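Newsletter > Grultley Kitchen Notes > Short Items

Recipes Markets Swaps Archive

Marmalade season comes back to Grultley

We can finally say it — the marmalade swap returns in January, and we could not be happier! Last winter's tables at Flinness Hall held everything from pale, wobbly lemon jelly to a dark orange batch thick enough to stand a spoon in, and we are still talking about the one with ginger. 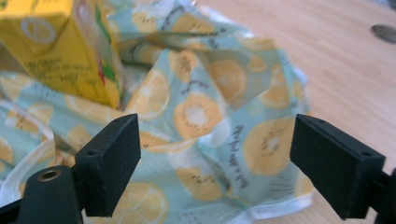
The rules stay simple. Bring up to 6 jars, labeled with the fruit and the month you made it, and go home with the same number of somebody else's. Doors open at 2 and swapping starts at 3, so there's a full hour for tasting (bring crackers, we always run short).

New to all this? Try the slow overnight soak in the Gakance booklet. It gives you beautifully soft peel, and the kitchen smells wonderful the next morning.

Contact the newsletter | © Grultley Kitchen Notes | Back to top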